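Painted steel storage bin wearing down to bare metal – recoat or leave it?
Home & Workshop Help > Paint and Finishes
Posted 26th October by Birthe Skov

I have a large steel bin in my garage that I use for firewood offcuts and kindling. It came with a gray factory coating. Most of the coating is fine, but on the inside, where things slide down when I tip the wheelbarrow, it has worn through to bare metal in a patch around 18 inches long. There is light rust starting at one end.

I would like to fix it before November, when the garage gets damp. My questions are whether I have to strip the whole inside or can just do the worn part, and whether a spray can will hold up or if I need something brushed on. I have half a can of Flarner metal primer left over from a gate. The label says it is for iron and steel. I don't care much about how it looks. The bin cost more than I want to pay again, so I want it to last.

The garage is not heated. It stays above freezing most of the time.

3 replies

Vilhjálmur Norðdahl
You don't need to strip all of it. Paint that is still stuck tight is a good base. What matters is the edge where the old coating stops.

Start with a scraper and take off anything that lifts. Keep going until the scraper stops catching. Then sand the edge with 80 grit so it slopes down to the metal, and go over the bare part with the same paper to get the rust off. Scuff the sound paint for a few inches around it. Vacuum, then wipe with mineral spirits and a clean rag. Let that dry fully.

Prime the same day. Bare steel in a damp garage will start to rust again overnight. Your leftover primer is fine if it still stirs smooth – if there is a thick skin or lumps, throw it out. Put on two thin coats and follow the wait time on the can, then add two coats of an enamel made for metal. I would brush it. Spray cans go on thin, and the inside of a bin is an awkward place to spray anyway because the mist bounces back at you.

Check the lowest temperature on the label. Many of these paints want 50 degrees or more, and that means the metal as well as the air. I did a coal box in a cold shed once and it was still soft after 23 days. If you can, bring a small heater in and leave it on low the night before, then turn it off and move it well away before you open the solvent. Keep the door open while you work.

Paint will wear off again in the same place if you keep tipping wood onto it. A loose sheet of rubber stall mat over that side will do more than another coat of anything. Cut it a little short so water can't sit behind it. 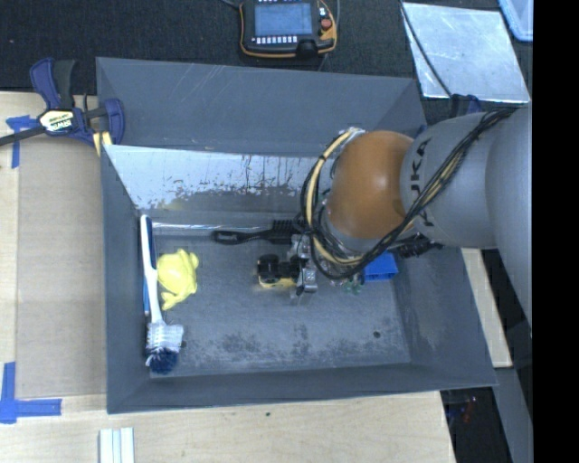 Wear on the inside of a gray bin, with the coating gone in jagged patches.

Kaewkla
just leave it. mine is bare inside and has been for years, its a bin

Civska
I agree with most of the long reply, but skip the enamel if you have any truck bed coating. It is thicker and takes knocks better. It has to go over a sanded surface or it peels off in sheets. Roll it on with a cheap foam roller and give it 7 days before you put wood back in.

Also check the bottom corners. Wet bark collects there and it can rust under the paint where you don't see it. Push on any bubbles with a screwdriver.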